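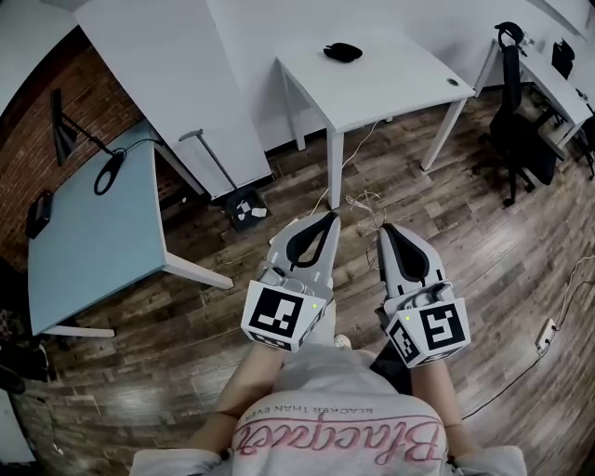 Ticket 3391 – Shared calendar shows every event one hour late
Opened by: Omolara Nwankwo, Nastville office
Assigned to: Ladi Danladi
Product: Zirton Calendar, desktop and phone
Status: Resolved

Tuesday, April 19, 2022

9:12 Omolara
Hi Ladi! Everything on the team calendar has moved by an hour. My 10:00 call shows as 11:00 on the desktop, but the phone still says 10:00. Personal events are fine. I love this calendar when it behaves, so I'm happy to test anything you like.

9:30 Ladi
Great report, thank you! Could you open Settings, then Region, and tell me what it says under "Calendar time zone"? There are two of those lines, one for you and one for the shared calendar. I need both.

9:41 Omolara
Mine is Central. The shared one says Eastern. I didn't even know it had its own setting!

9:48 Ladi
That's our culprit, I think. The shared calendar was moved over from Igwe last week and the import picked up the old server's zone. Please don't change it yet – if you switch it now, the events made since the move will shift the other way. I'd like to export first.

10:20 Ladi
Export done, 300 events. I sorted them by creation date and the split is beautifully clean. Everything from before the move is off by an hour, everything after is right.

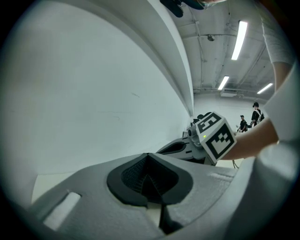 10:55 Ladi
Tried the fix on a copy. Set the copy to Central, re-imported only the older events, and they all landed where they should. Repeating events kept their exceptions too, which I was really pleased to see. Going ahead on the live calendar now. Sync may take 30 minutes to reach phones.

11:38 Omolara
Desktop is perfect! Phone still has the old copy of the Ornar review, so I see it twice.

11:44 Ladi
Pull down on the month view to force a refresh. If the double is still there, remove the account from the phone and add it back. Nothing is stored only on the phone, so you won't lose anything.

11:52 Omolara
The refresh did it. The June planning days look right as well. Thank you so much, this was fun!

12:05 Ladi
Wonderful! Closing this one. I've opened 3901 to get the zone check added to the import steps.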